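厨房收纳开放日走了一趟：样板间很漂亮，日子不是那么过的

五月里去看了 Preltis 办的厨房收纳开放日，地点在 Rirnmont 那栋旧厂房改的楼里，二层，电梯不停，得走楼梯。

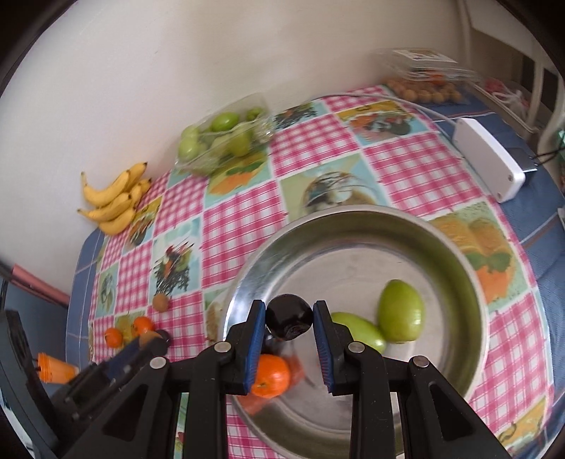 我去之前就不太信这类活动。宣传页上写“让厨房回到生活”，这种话我在装修那两年看过太多遍，最后回到生活里的是一堆用不上的分隔盒。不过朋友圈里转的人多，门票又抵消费，下午没事，就去了。

进门先领一张导览图，正面是路线，背面是价目表。价目表印得比路线清楚。全场分成14个区，从“进门放菜”一直排到“睡前收台面”，按一天的顺序走。这个思路我得承认比按品类摆货强，至少走的时候能想起自己家里哪一步最乱。

第一区讲买菜回来怎么办。讲解的人说，袋子里的东西应当在五分钟之内各归各位，他们为此设计了一整套带标签的抽屉。我问带泥的葱放哪格，对方说可以先处理一下再放。先处理一下，这五分钟就没了。旁边一位阿姨问一棵大白菜放不放得进去，拉开抽屉比了比，也没再问。

水果那一块我站得最久。不锈钢盆，圆的，卷边，平底，和我妈用了半辈子的那种差不多。桔子和青皮的果子搁在一个盆里，还有颜色很深、发紫发黑的圆果子，底下铺一块拼格子的桌布，粉白格夹着印食物的花块，热闹得很。说实话，整场看下来就这一处像有人住的地方。家里的水果就是这么放的，买回来倒进盆，谁路过谁拿。

可是按他们的说法，这叫“混放”，是要改掉的习惯。墙上的展板建议每种水果单独一层，用 Castar 的叠放托盘，一套三层，能再往上加。我拿起来试了试，托盘本身不差，边角打磨过，不割手。问题是取最下面那层得先把上面两层端开。谁会为了吃一个桔子端两次托盘？讲解员说形成习惯就好了。我家那个不锈钢盆不需要谁形成习惯。

展板上还有一句，说分层以后水果浪费会明显减少。我问有没有数据，多少户、试了多久，对方说总部那边有，可以留邮箱。我留了，到写这篇为止没有收到。分开放对某些水果大概是有好处的，这个我不抬杠，但软掉的果子多半是因为买多了，跟托盘几层关系不大。

再往后是锅具和调料区，人最多，也最挤。调料瓶统一换成方瓶，贴白标签，排成一排，拍照确实好看。我数学不好，但还是拿价目表看了一下：一组方瓶134元，不含标签，标签另买。换瓶子还有一个没人提的麻烦，原包装上的保质期跟着扔掉了。我问了，回答是可以写在瓶底。那就得每次倒扣过来看，瓶里装的要是生抽呢。

中间有一段动手体验，主题是“一分钟清空台面”。参加的人把台面上的东西收进柜子，主持人在旁边掐表。收是都收进去了，柜门一关，掌声响起来。我比较想看的是第二天早上，要煮面的人怎么从里头把漏勺找出来，这一段没有安排。

Sutherland 的展位在走廊尽头，卖台面沥水架，位置不好，去的人少。我反倒觉得他们家讲得老实。站台的小伙子直接说，这个架子不适合放炒锅，放了会歪，水槽窄于某个尺寸也别买。他拿卷尺教我怎么量，量完说你家那种可能不合适。一整个下午就这一个人劝我别花钱，我把他们的单页带回来了。

餐饮区有免费的茶，杯子是一次性的，对一个讲收纳讲耐用的活动来说有点别扭。椅子不够，大家端着杯子站着聊，聊的多半还是自己家，谁家岛台最后变成了快递台，谁家的转角拉篮修过两回。这些话比展板有用，可惜没有人记。

从头走到尾用了一个半钟头，要是不排队，四十分钟够了。洗手间在一楼，带孩子的注意。停车收费，票面上没写，出口才看见。据主办方讲，当天的来客有将近1,000人，我看楼梯上那个堵法，信一半。

最后在收银台前碰到促销，满额换购，第11区的抽屉分隔片半价。我前面的女士买了一大袋，我问她家抽屉多深，她说没量，回去试试。我买了一把刷瓶子的长柄刷，家里那把毛秃了。

有几个朋友问值不值得去。正在装修、柜子还没下单的，可以去，主要看抽屉的深度和柜门往哪边开，带上自己家的尺寸图，没有图就别进调料区。已经住进去的，我看不出有什么必要。分层托盘先不买，想分就拿家里现成的碗分两个礼拜，看自己到底坚持不坚持得下来。

下一场据说换到楼下，货会多一些，门票不再抵消费。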